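Wandau Mugs and Surfaces

README, revision 3

Contents

Wandau is a set of tabletop recordings of ceramic mugs being picked up, turned and placed on a tray. The set covers 6 layouts and 1270 episodes. Of these, 448 carry hand-checked labels for mug pose; the rest have labels for start and end of handling only.

Objects

All mugs are ceramic and have one handle. Glaze colors vary, and some mugs have a rim or handle in a different color from the body. Color is recorded per part (body, rim, handle) in objects.csv. Where a part has no entry, it takes the body color.

The tray is yellow and rectangular. It is treated as a fixed object within an episode. Its position at the start is stored in tray_start; small shifts during handling are not tracked.

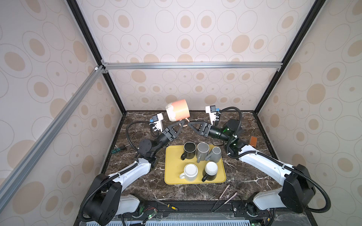

Pose labels use the mug opening as the main axis and the handle as the secondary axis. A mug on its side is labeled "tilted" whether it is held or resting. "Upright" is used only when the base is down. Handle direction is given in the table plane for upright mugs and as a free vector for all others.

Known label problems:

- Handles hidden behind another mug were estimated in the Kornthorpe layouts. Check the handle_visible flag before using them.
- Pale rims against pale wall print lead to loose outlines. Affected episodes are tagged rim_low_contrast.
- In the Paiva layouts, body and handle colors were swapped for one mug. This was fixed in revision 3. Older copies of objects.csv should be replaced.

Surfaces

The table surface is brown marble with veins. The pattern does not repeat, so it can be used for alignment between views, but the veins also trigger false edges in simple segmentation. Masks in masks/table were drawn by hand for one reference view per layout.

The wall panels have an off-white ground with a print of ovals, circles and beige or tan fills. The print is similar from panel to panel, and matching on circles alone gives wrong results. Use the dark uprights at the corners as the first reference, then the lower edge of the panel.

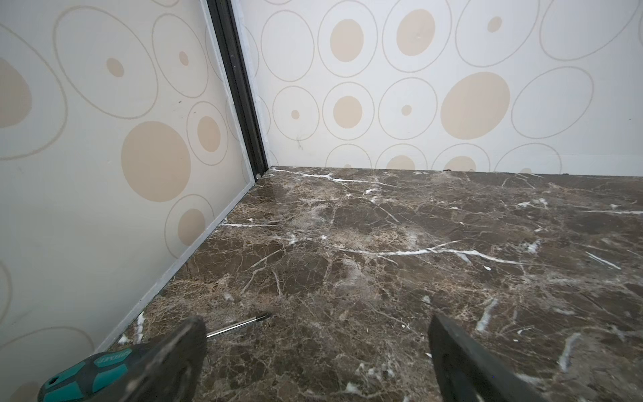
Figure 2. Panel corner with dark vertical trim and light gray strip along the bottom of the left panel.

Scuffs and marks on the panels have not been retouched. They are listed in surface_marks.csv where they are large enough to outline.

Files

objects.csv: mug and tray entries
surface_marks.csv: panel marks by layout
masks/: table and panel masks
labels/: pose and handling labels
splits/: train, validation and test lists

Splits are made by layout. The Nellance layouts appear only in the test list. Do not mix revision 3 labels with earlier split files; episode numbering changed in March.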